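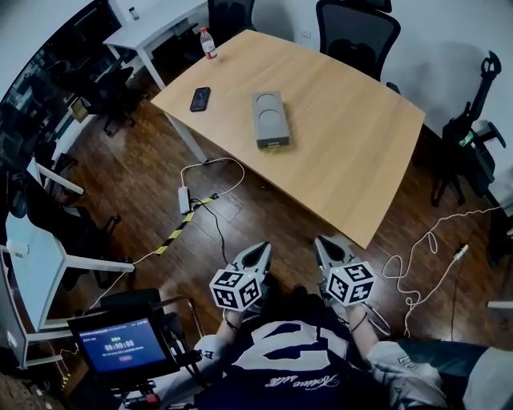
3.2 Objects left on shared tables

In the second part of the study we looked at the small objects that stay on a shared table when the people have moved to another task. Earlier work on office desks (Vaughan and Tănase) treats such objects mostly as clutter. We prefer to call them resting objects, because in our interviews the participants could nearly always say why the object was there and when they planned to take it away.

We collected 129 table records in two buildings, Skasine and Prarnow. Each record consists of one photograph and a short note written by the person who used the table last. The records were made in August, between the morning and the late afternoon, and the participants were asked not to tidy the table before the photograph was taken. The notes were coded separately by Roman and Mihăilă, and 12 records on which the two coders did not agree were discussed again with a third reader.

Three groups of objects appear in the material: personal objects (drinks, phones, keys), work objects, and objects which belong to the room itself. Figure 4 shows a table where more than one group is present. The bottle with the red cap stands near the far left corner, and the phone lies nearer to the left edge, with the screen up. The gray box with two round recesses is placed more toward the center. We coded the bottle and the phone as personal objects. The box was coded as a work object.

Figure 4. A light wooden table with a bottle, a phone and a gray box on the top. A white power adapter and its cable are on the floor near the front left leg.

The position of the personal objects is of interest to us. In 37 records the drink was placed near a corner of the table, and the participants explained this in similar words: the corner is "out of the way" but still easy to reach. Phones were less regular. Several participants wrote that they put the phone down without thinking about the place, and two of them did not remember doing it.

Cables and adapters were at first not included in our coding scheme. We added them after the pilot at Skasine, where Ó Dubhghaill noted that people walked around a cable on the floor and changed the side from which they came to the table. An adapter on the floor, as in Figure 4, is therefore counted together with the table it lies next to, also when nothing on the table top is connected to it. This decision makes our numbers for room objects higher than those in the Iller survey, and the two sets should be compared with care.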